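Plant Proteins at Home, handout for session 3
Ngaio Bolger, 2/26/19
3 min read

Notes typed up fast, sorry, ask if something doesnt make sense. We did tofu and tempeh last time. Tonight is seitan and TVP (the dry soy crumbles). Bring your own apron.

Seitan = wheat gluten. High protein, chewy, takes on any flavor you give it. Not for anyone with celiac, obviously.

Basic dough:
- 155 g vital wheat gluten
- 3 tbsp nutritional yeast
- 153 ml cold veg broth
- soy sauce, garlic powder, smoked paprika, all to taste

Stir, then knead until it fights back. Couple of minutes. Over-knead and you get rubber. Rest it under a bowl while you set up the pot.

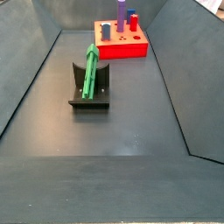 Simmering vs baking

Simmer: keep it LOW. Rolling boil makes it puff up and go spongy, brain texture, I have done this more than once. Lid a little open. Forty-five minutes, flip halfway.

Bake: wrap tight in foil, 400 degrees, same time. Denser, slices like deli meat. Better for sandwiches. Ako cafe does theirs this way and then fries the slices in oil with onions.

Either way cool it in the fridge overnight if you can stand to wait. Texture is much better the next day. 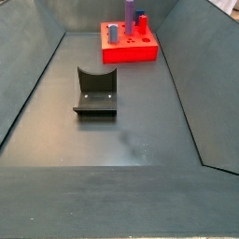
Can I use regular flour if I can't find vital wheat gluten?
You can, but you have to wash the starch out first. Make a plain dough, soak it, knead it under water and keep changing the water until it's almost clear. Takes ages and you end up with a lot less than you started with. Buy the gluten.

TVP. Cheap, keeps forever in a jar. Equal parts hot broth and crumbles, cover, ten minutes. Squeeze it out before it goes in the pan or it won't brown. Plain water is the number one mistake, it tastes like wet cardboard, use broth with a spoon of tomato paste or soy sauce.
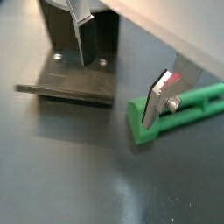
Then hot pan, more oil than you think, leave it alone till the bottom is dark. Stir once, leave it again. Tacos, chili, pasta sauce. In chili you can skip the soaking and throw it in dry with extra liqiud.

Store bought: we taste the Gradia strips and the Vonier crumbles side by side. Gradia is saltier so go easy on sauce. Both want a pan, not the microwave. Write down which you liked. 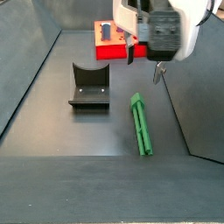
For next week

- make one seitan loaf, simmer or bake, bring a few slices
- note what you seasoned with and how long you kneaded
- read the Adeyemi bean chapter, just the soaking part

Last updated in February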